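4. Working Rules for Hand-Held Gripper Sessions

4.1 Purpose

The project team at Pledville drew up a short set of working rules for recording demonstrations with hand-held grippers. Existing safety standards for robot arms give little guidance when a person carries the tool, and the Lundura lab sheet covered only charging and storage.

4.2 Rules adopted

Operators check both fingers and the marker before each session. A marker that is bent, dirty or partly covered is replaced, and the session number is written in the log. Two operators working side by side agree aloud on who moves first. Walkways stay clear of bags and cables – chairs included. Anyone in the room may ask for a pause, and recordings that show people are masked before they leave the lab computer.

4.3 Review of the log

The log for the project holds 1269 recordings. Of these, 27 were set aside under the rules, 18 of them for a marker fault. The masking rule took the most staff time and was revised in July.
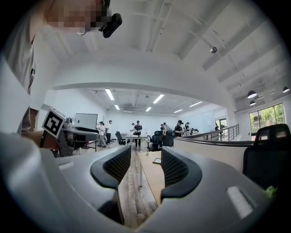
Willy Claeys wrote in his review that the pause rule should name one person per session who restarts the work, as two operators may each assume the other has done so. He also asked that the log record who did the masking. Both changes were accepted and appear in version 2 of the rules, which has been sent to the Sestbridge group for comment.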